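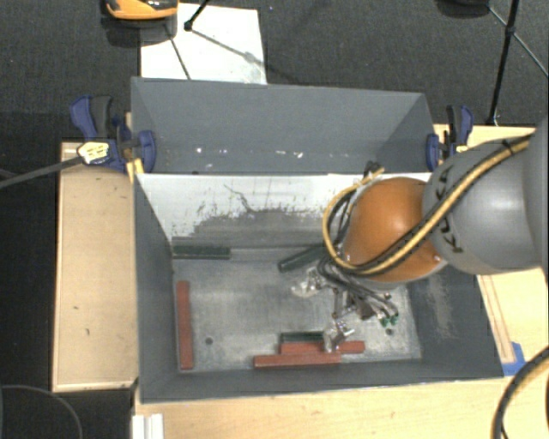 A dark grey bin with front and rear compartments, and a robot arm reaching in from the right.

Skakley swaps more than ever at winter parts exchange

2018-03-15

What a winter it has been for the Skakley Parts Exchange! The final tally is in, and 2,409 spare parts found a new home between December and the end of last month - everything from kettle lids and vacuum hoses to the little plastic feet that always go missing from washing machines.

The idea is lovely and simple. You bring in the bits you can't use, you take away the bits you can, and no money changes hands. Regulars say the hunting is half the fun, and anyone who has spent an hour looking for the right drawer runner (and come home with a lampshade ring as well) will know just what they mean.

Tamunoemi Edet, who started the exchange in the old seed shop on Tuncer Street, was still beaming when we called in. "We had 296 people through the door on the opening morning and I'd only put out enough mugs for 40," she said. "Somebody went home and fetched theirs. By lunch we had a queue for the sewing machine shelf and two people swapping bicycle bells on the pavement."

Sewing machine parts were the big hit this year, with bobbin cases going almost as soon as they were put out. Old radio knobs did well too. One visitor from Bivville had been looking for a matching oven dial for four years and found it in a biscuit tin full of curtain hooks - there was a proper cheer!

There are changes on the way. The shelves will be sorted by room of the house from now on, so kitchen things will be at the front, garden things by the back door and anything with a plug on the long table under the window. Electrical items still need to be checked before they go out, so please hand them in at the counter and don't leave them on the step.

Drillis, the hardware shop on the corner, has offered its upstairs room for a run of mending evenings, beginning with zips and moving on to wobbly chairs. Places are free, but the room is small, so put your name on the sheet by the till if you would like to come. Bring your own chair if it's the wobbly one.

The exchange is open every morning until the clocks change, then moves to its summer hours. Jam jar lids are very welcome, and there are more than enough coat hangers for now, thank you.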